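Chapter 7
Chores as a Test: Can Machines Do Ordinary Work Yet?

Reading time: 6 minutes
17 April 2020 | By the Kovalchuk course team
134 shares | 12 comments

A machine that welds car doors all day is doing difficult work, but it is doing the same difficult work each time. The door arrives in the same place, at the same angle, under the same lights. Most of the engineering effort goes into making sure nothing changes. A home is arranged the other way around. Chairs move, bags are left in doorways, and the broom is never quite where it was yesterday.

This chapter asks how far machines have come with everyday jobs such as sweeping, wiping, folding and putting away. It also looks at the small jobs on a shop floor that are still done by hand, often between two stations that were automated years ago. The short answer is that some parts of these jobs are done well, some are done slowly, and a fair number are not done at all outside a test.

7.1 What counts as a chore

For our purposes a chore has a goal that a person can state in a few words and a set of steps that nobody writes down. "Sweep the back room" is a good case. The worker has to find the broom, pick it up, get it the right way around, reach the dirt, avoid the walls, decide when the floor is clean enough and put the broom back. A person asked to list the steps will usually leave out half of them.

Each step can be tested by itself, and that is how most reports are written. Readers should be careful here. Suppose a machine completes each of seven steps nine times out of ten. If the steps are independent and a failed step ends the job, the machine will finish the whole chore a little less than half the time. A high score on one step says little about the full job.

The Surkier trial, which we return to in Section 7.4, makes the point with a simple cleaning task in a storeroom. Over 603 attempts, the machine gripped the broom in 512 of them. It returned the broom to its hook in 134. Most of the losses came in between, when the handle turned in the grip or the broom head caught on something.

7.2 Picking up a long tool

Tools with long handles deserve a section of their own. They were made for people, who have two hands, a good sense of balance and a lifetime of practice. When such a tool lies flat on the floor, the handle offers very little height to grip. The fingers must come down on both sides of it without hitting the floor. Once lifted, the tool is heavier at one end and will try to swing.

The room matters as well. In a narrow space the machine may be able to reach the handle but have no room to turn it. A wall on one side and a tall panel on the other can rule out most of the movements that would work in the open. For this reason many groups practice first in simulation, where a cramped room can be built, changed and run again without breaking anything. In the simulated room used in this chapter, a tool resembling a broom or rake lies on the floor to the right, below a window, while the robot's two grippers point toward a low gray box at the back.
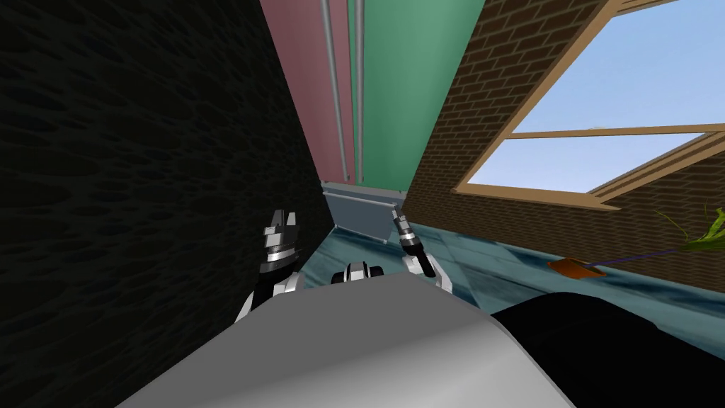
7.3 Why simulation helps, and where it stops

A simulated room is cheap. The group at Detuvbridge ran 4,000 practice attempts in March before its machine touched a real handle. The color of the floor, the texture of the walls and the position of the tool can be changed from one attempt to the next, so that the machine does not come to depend on any one of them.

What simulation handles less well is contact. Bristles bend. Dust sticks in a corner. A painted handle is more slippery than a bare one – and a damp one is different again. These effects can be modeled, but each model is a guess about how the real thing will behave. A grip that holds in simulation may slip on the first real attempt.

The Festano workshop studies in Section 7.5 take a different route. There the tools were changed to suit the machine, with thicker handles and fixed stands. The success rate went up, but workers on the same floor found the new tools awkward and kept a few of the old ones nearby.

Before you read on

Choose a chore you did this week and write down every step, including the ones that took less than a second. Mark the steps where you used touch more than sight. Keep the list, as you will need it for the exercise at the end of Section 7.4.

Comments (12)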